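Casual Kitchen and Servery Assistant
Stastholm Residential College
Position number: 519
Classification: Hospitality Services, Level 2
Hours: Part-time, 40 hours per fortnight
Reports to: Catalina Arancibia, Catering Manager

About the College

Stastholm Residential College provides accommodation and meals for undergraduate and postgraduate students during the teaching year. The dining hall serves breakfast and dinner seven days a week, with a lighter lunch service on weekends. Menus change each term and are planned with student representatives from both residential wings, Inari and Mazurek.

About the role

The Kitchen and Servery Assistant supports the cooks with food preparation, service and cleaning. The successful applicant will work mainly on the evening shift, which begins at 3.30 pm, and will share weekend duties under a rotating roster. From March the College will also offer a Wednesday supper for students returning from late classes – dumplings, filled buns, soups and rice dishes – and the appointee will help to prepare and serve it.

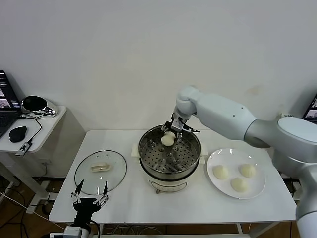
A steamed bun and the perforated steamer basket.

Duties

Prepare vegetables, salads and cold items as directed by the cook in charge.
Set up, restock and clear the servery.
Label and store food in line with the College's food safety program.
Record fridge and freezer temperatures at the start and end of each shift.
Wash dishes, benches, floors and equipment.
Assist at formal dinners and other College functions.

Selection criteria

Applicants must hold a current food handling certificate, or be willing to complete one before starting. Experience in a commercial kitchen is desirable. A sound understanding of allergens is essential, as is the ability to lift and carry moderate loads safely.

Conditions

Wages are paid fortnightly, with penalty rates for weekend work. Uniforms are supplied and laundered by the College. A meal is provided on each shift.

How to apply

Please send a resumé and a covering letter of no more than 2 pages, quoting the position number, to Edmund Adamczyk, Human Resources, Room 605, Vemeck Building. Applicants should include the names of two referees. Interviews will be held at the College, and only shortlisted applicants will be contacted.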